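Handulen (software)

Handulen is a motion planning and control program for two robot arms that work at the same table. It was started by Maj-Britt Eide and Halvard Söderlund at the company Arnov, and the first public version came out in October. The name is used both for the planner and for the small set of tools that is delivered with it.

Overview

The program receives a task, for example to hold a container by its rim, and calculates a path for each arm. Both paths are planned together, so that the arms do not enter the same space at the same moment. A control loop then sends joint commands to the arms 700 times per second. If the difference between the planned and the measured position becomes too large, both arms are stopped. 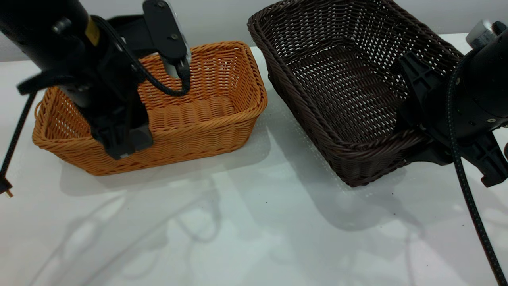 Two arms at work with woven baskets on a white tabletop.

Woven objects are a known difficulty for the perception module. An open weave lets the background show through, and the depth data can get holes in it. Version 3 introduced a filter, written by Randi Nordin, which closes small gaps before the rim is estimated. The filter was tuned on 1,168 recorded grasps. Shiny surfaces remain a problem, as reflections are sometimes read as objects.

Tooling

Handulen includes a log viewer called Eklund, where the commands of both arms are shown on one time line. Logs of over 5 gigabytes must be split before they can be opened.

See also

Ellcombe (grasp simulator)
Collision checking
Dual-arm manipulation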